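**July, team notebook, bedroom task, 9:40 a.m. onward**

Back in the room. Whoever had the key last left it in the biscuit tin with the hex drivers, so the first half hour of robotics this morning was not robotics.

Status for those who skipped the last meeting: the Ludton housekeeping round is a set of small chores in a hotel-style bedroom, and we picked bagging the trash bin because it looked easy. It scored as "moderate" on the organizers' sheet. I would like to meet the person who wrote "moderate" and watch them do it with two fingers per hand.

Our plan, as written on the whiteboard:

1. Pick up a bag.
2. Find the opening.
3. Hold it open with both grippers.
4. Lower over the bin, fold the rim down, let go.

Step 2 is where the term went. A thin bag has an opening in the sense that a fog has a door. The Narkau planner wants two grasp points on the rim, and it gets them from a mask that was trained on bags lying flat and behaving. Crumple the bag and the mask will cheerfully offer you a fold, a shadow or the bottom seam. Last month's fix (take the reddish edge as the rim, ignore everything else) is crude, and I still think it's the best idea we've had. The written report will call it "color-guided rim selection."

Settings this morning:

- arm speed down to 18 percent until the cables are sorted
- grip force at 4 on both sides; at 5 the bag slips less but comes back with tooth marks
- rim mask: the new one, retrained over the break
- handover pose: old one, the new one puts the left elbow too near the bed

Changed one thing at a time, more or less. I know what I said at the meeting about changing one thing at a time.

Notes on the cable: the slack on the right arm is still too generous. It doesn't stop anything, it just makes every motion look like somebody vacuuming. Clips are in the drawer marked Tuhiwai, along with the spare fingers and a sandwich bag of screws that fit nothing we own. Please don't throw the screws out. They're listed on the inventory.

The head camera view is decent in this room as long as the curtains are half closed. With them open the plastic glares and the mask puts a rim on the wall. With them fully closed it finds no bag anywhere, a position I have some sympathy for. Half closed, then, and tape on the rail so it's the same half every time.

Bagging, head camera: 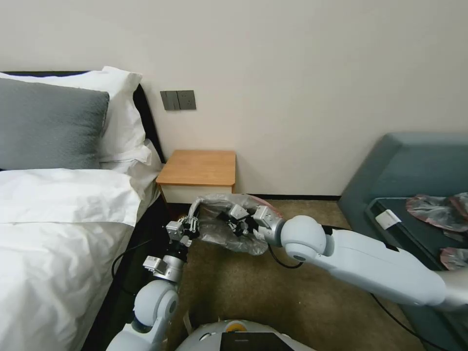
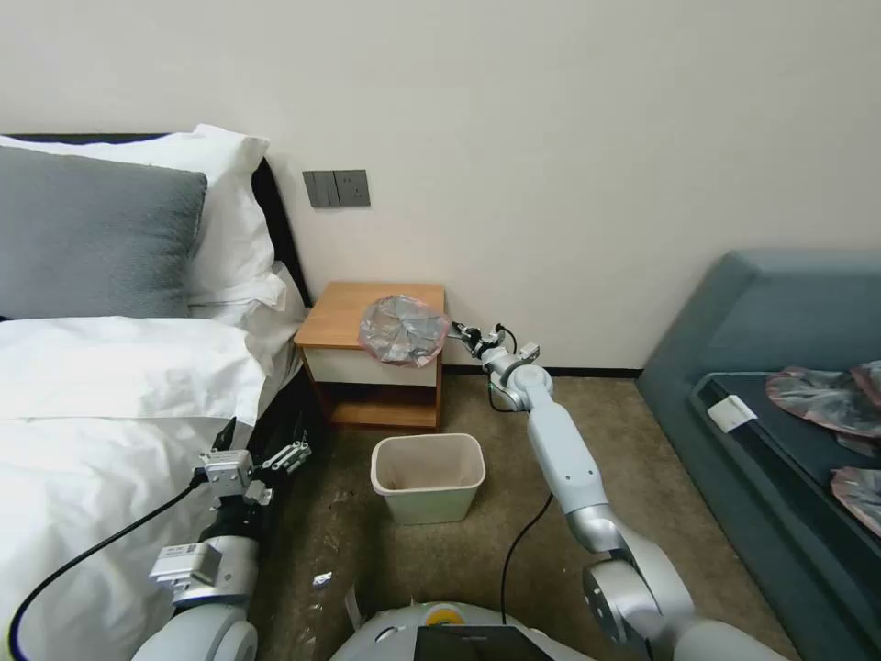
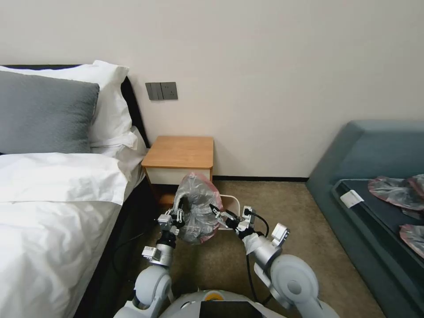 For the log, please write down which bag you used and how you crumpled it. "Normal" is not an entry. The bags are the Luvley ones with the colored edge, and we can't swap brands now without retraining, so if you empty a roll, say so before the shop closes and not after.

On the force question: I'd rather keep 4 and accept a few drops. A dropped bag can be picked up again inside the time limit. A torn one costs us the attempt, plus an argument with the judge over whether a torn bag is still a bag. The rules say "bag" and define nothing, and I've read them through with that in mind.

The folding-down part is still a hope with a function name. At present both wrists rotate outward and the code waits two seconds, during which physics is invited to contribute. If anyone wants a self-contained job, this is it. Start from the branch called fold_try, ignore the branch called fold_final, and don't ask about fold_final_real.

Left for the next session:

- cable clips, right arm, before any speed increase
- clear the floor before homing; the left hand comes down low on the bed side and will pick a fight with whatever is there
- log the wrist angle at release, which I keep meaning to do
- decide who writes up the failure section of the report (long)
- key goes on the hook, not in the tin

Batteries on the charger, 4:15 p.m. The tin is out of biscuits.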